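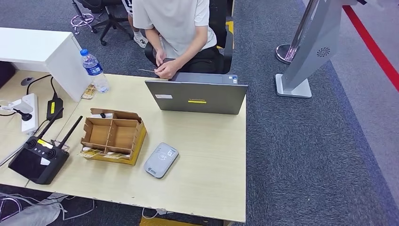 What gets a drinks ring off a wooden desk?

Gentle heat, if the mark is white, and patience, if it's dark. A white ring is moisture sitting in the finish. Lay a folded cotton tea towel over it, set an iron to its lowest heat with the steam off, and press for a few seconds at a time, lifting to look. Stop when the mark fades or your nerve goes. A dark ring has got into the wood itself and will want sanding and refinishing, or a plant pot.

## Other desk troubles

**Sticky patches.** Warm water, one drop of washing-up liquid, a cloth wrung out until it complains. Dry straight away with a second cloth. Spray polish on top of stickiness gives you shiny stickiness.

**Biro.** Rub with a white pencil eraser first. If that fails, dab on surgical spirit with a cotton bud, after trying it somewhere only the spiders will see. Spirit will strip shellac and some lacquers, and I have a small pale oval in my own desk to prove it.

**Label glue.** Cooking oil, ten minutes, then a plastic scraper. An old loyalty card is perfect and will finally earn you something. Wash the oil off afterwards. Don't use oil on bare or waxed wood unless you'd like a permanent map of Denmark.

**Crumbs in the keyboard.** Unplug, turn over, tap. Try not to identify anything.

**A wobble.** Slacken all the leg bolts, stand the desk on a level floor, lean on it, and tighten them again a bit at a time, working corner to corner. Folded cardboard is also a recognised method in this house, and one piece has been in service since we moved to Timden.

**Drawers that stick.** Rub a plain white candle along the runners. Scented ones work too, but every search for a stapler will smell of fig.

## Chairs

Castors stop rolling because they're full of hair. Turn the chair over, pull the castors out (most just tug free, with language) and cut the hair away with nail scissors. A crochet hook gets the last of it. Clean the wheels with a damp cloth and dry them before they go back in.

Mesh backs collect dust like a lint trap. Use the soft brush on the vacuum, front and back, then a barely damp cloth.

For dents in carpet where a chair or desk has stood, put an ice cube in each one on Friday night and fluff up the pile with a fork in the morning. Wool comes up well. The nylon in our back bedroom took three goes and still looks sat upon.

## Letters

Eyvindur Kragh of Sallside writes that he removes white rings with mayonnaise, left on overnight. It does work sometimes, the oil being the useful part. He adds that his dog now regards the desk as a food source. Put a bowl over it, Eyvindur.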